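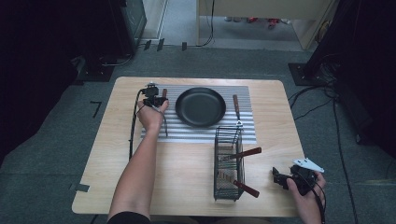
Von J. Cunis

Handgreifer sind Verschleißteile, werden aber gepflegt wie Messgeräte in der Vitrine. An unserer Zelle Merimby führt eine Person zwei davon, jeden an seinem Kabel, über einem Tisch mit Pfanne, Pfannenwender und Drahtkorb. Im Wartungsplan steht die Software auf 38 Zeilen, das Kabel auf einer. Ich halte das Verhältnis für falsch.

Der Fehler, der uns im Oktober zehn Schichten gekostet hat, saß in der Zugentlastung des linken Greifers. Kalibriert wurde trotzdem dreimal neu. Ein Kabel, das über die Tischkante läuft, biegt bei jeder Armbewegung an derselben Stelle. Nach 50 Betriebsstunden gehört es geprüft, nach 205 getauscht, auch ohne Befund.

Zweitens die Backen: Spiel vor jeder Schicht messen und eintragen. Drittens die Lage des Tisches. Bodenmarkierungen aus Klebeband genügen, sofern jemand sie nach dem Saugen kontrolliert. Wer dafür keine Zeit einplant, bezahlt sie später bei der Fehlersuche.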